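Stosberg 400 Scissor Lift Table

Raise the work to the person, and spare the person the bending.
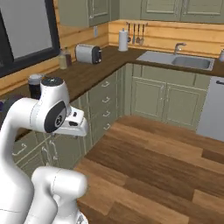 If you have ever watched somebody unload a full pallet by hand, you will know how the job changes as the stack goes down. The first few layers come off at chest height and everyone is cheerful. By the last two layers your people are folded nearly in half, and they stay that way until the pallet is clear and the next one rolls in. We have been selling and servicing lifting equipment out of our Jarnbridge warehouse for a good many years now, and the machine we find ourselves recommending more than any other for this kind of work is the Stosberg 400.

It is a stationary lift table with a single pair of scissor legs, an electric-hydraulic power pack and a plain steel top. There is very little to learn. You press the up button and it goes up, you press the down button and it goes down, and when you take your finger off either one it stops and holds where it is. Most crews are comfortable with it before the first coffee break.

What it is good for

The 400 in the name is the rated load in kilograms, spread evenly over the top. That suits boxed goods, bagged goods, small castings, trays of parts and the lighter sort of machinery that has to be worked on from all sides. We have customers using it at the end of a packing line, customers using it as an adjustable assembly bench, and one bindery that bought a single table for feeding a folding machine and came back for another before December was out.

If your loads are regularly up near the limit, please talk to us before you order. There is a heavier table in the same family, and we would much prefer to sell you the right one the first time – it saves everybody a truck ride.

How it is built

The legs are welded steel, with replaceable bushings at every pivot point, so ordinary wear can be put right without replacing the legs themselves. The power pack sits inside the base frame as standard. It can also be supplied as an external unit on a hose, and that is worth thinking about if your floor gets washed down or if you want the table set into a pit.

A safety bar runs around all four sides of the underside of the top. If it touches anything on the way down, the table stops. You then have to raise the table a little before it will lower again, which some operators find fussy in the first week and then forget all about. Maintenance props are included with every table, and we do ask that they be used each and every time someone reaches in between the legs, even if it is only to pick up a dropped pen.

Controls

The standard control is a hand pendant on a coiled cable. A foot control is available for people who need both hands on the load, and it comes with a guard over the top so that it can't be stepped on by accident. You can have both fitted, with a selector switch to choose between them.

Options

Turntable top, for turning the load without walking around it
Bellows skirt in gray or yellow
Wheel kit with two fixed and two swivel casters
External power pack
Foot control with guard
Jundetti roller top, for use with gravity conveyor

The Jundetti roller top adds a little to the lowered height, so measure your conveyor first if the two have to meet. Vaida Krūmiņa on our applications desk is happy to go over a sketch with you, and it really doesn't have to be a neat one.

Installation and care

The table can stand on any level concrete floor and should be anchored unless it has the wheel kit. Check the oil level with the table fully lowered, grease the rollers and look over the hoses every 200 hours of use, and keep the area under the legs swept. Our service plan covers a yearly inspection and is run jointly with Memon, who look after sites that are too far from Jarnbridge for our own vans.

Every Stosberg 400 carries a 12 month warranty on parts and labor. Bushings and hoses are treated as wear items, and we keep them on the shelf.

Seeing one in person

We keep a working table in the showroom and run open demonstrations every Tuesday. Bring a sample load along if you can manage it – your own boxes will tell you far more than ours will. Call or write ahead if you are bringing something heavy and we will have a pallet truck waiting at the door.

Request a quote
Download the dimension sheet
Spare parts for Stosberg lift tables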